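Six Episodes and One Stairwell: A Talk With the Writer of Dirneleck

Saturday, January 1, 2022

The first season of Dirneleck runs six episodes and was shot in 30 days, nearly all of it in one apartment building. It follows the tenants of a block in the harbor town of Skudport after the ferry stops running. Most viewers seem to have found it late, through a recommendation row, some months after it first went up in August.

The head writer agreed to an hour on the phone and asked to be identified only by the job. "The show has no star and I'd like to keep it that way," the writer said. "That includes me."

Starting with the ferry

The idea came from a timetable. The writer had been stuck overnight in a small port and spent the evening reading the notices in the waiting room.

"There was a sheet listing the winter sailings, and someone had crossed out a whole column by hand. I thought about who that column mattered to. Somebody had a job on the other side, or a mother."

The first outline was a feature film. It had a murder in it and a detective from the mainland. Both were gone by the third draft.

"The detective kept asking questions I didn't care about. Every time he left the room the tenants got interesting again. So I let him leave."

The production company, Brutar, suggested turning the pages into a series. The writer had worked only in radio before that and says the change was harder than expected.

"In radio you can go anywhere for free. A storm costs the same as a kitchen. Then I wrote a storm for television and got a very polite phone call."

Keeping the cast small

There are 9 speaking parts in the season. An earlier version had more than twice that, including a school choir and a mayor. The writer says the cuts were partly money and partly a matter of what could be followed.

"If you watch an episode on a Tuesday and the next one ten days later, you need to remember who people are. I watch television that way. I fall asleep, I start again, I miss a bit."

The family on the second floor, the Vieira household, takes up most of the third episode and hardly appears in the fourth. Some viewers complained. The writer has read the complaints and doesn't plan to change much.

"They went to bed. Other people in the building were awake. I know that sounds like an excuse, but that was the rule we wrote by — whoever is awake gets the scene."

Asked about the dialogue, which has been called flat by some reviewers and natural by others, the writer said both were fair. Much of it was shortened on set. Actors were told they could drop a line if a look did the job, though they couldn't add one without asking.

"We lost a good joke or two that way. There was one about a freezer that I still miss."

On rooms

Nearly every scene takes place indoors. The crew used the stairwell, the laundry room and a handful of apartments, moving the furniture between floors as needed. The writer visited often in the first week and then stayed away.

"You start rewriting for the sofa. I'd see where a door was and want to move a conversation. The director asked me to go home, and it was the right call."

Bedrooms get more screen time than kitchens, which was decided early on. The writer thinks too many dramas put people around a table whenever there is something to say.

"People say the important thing when they're sitting on the edge of the bed with one sock on. Then they finish getting dressed and go to work. We wanted plain rooms where the talk could carry on and stop again."

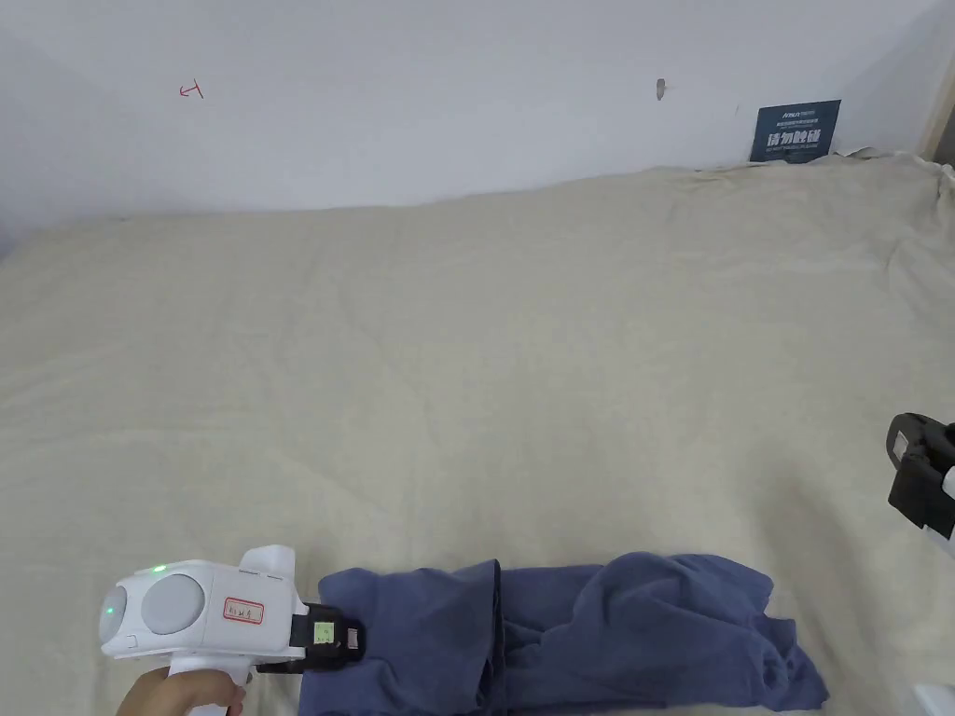

What comes next

A second season has been written but has no start date. It has the same number of episodes and picks up in spring, with the ferry company sending a letter that each tenant reads differently. The mayor is back, though only as a voice on the phone.

The writer wouldn't say whether the boat returns. "I've had people ask me that at the dentist. I have an answer, and it's in the fifth script."

In the meantime there is a radio play to finish, a short one set in a parking garage, with three voices and a storm.

All six episodes of Dirneleck are available to stream now, with subtitles.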